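Slide 1 – Why your town's trash bill keeps going up

Hi everybody, thanks for coming out on a Sunday! I know there's coffee in the hall, so I'll be quick.
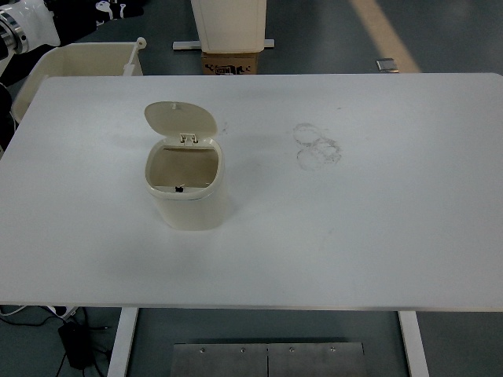
So I moved to Pryor two years ago and my first trash bill was $70. I figured fine, whatever. Last one was $185. Same house, same two people, same cat. (Pause, let them groan.)

Slide 2 – Where it goes

Ask who knows where their bag ends up. Most folks say "the dump." Ours closed! Everything rides over 70 miles to the Haltton transfer site now, and we pay by the ton – food scraps are heavy, all that water in them.

Slide 3 – What Custia did

Next town over, Custia, started a curbside scraps pickup in May. I went and bugged their public works office and they were super nice about it. Show the chart, don't read it out loud. Point at the dip.

Slide 4 – What I'd like from you

Sign-up sheet is by the door. Also the Pryor council meets at 7 and the seats are always empty, so come sit with me – I bring snacks.

Skip slide 5 if we're running long.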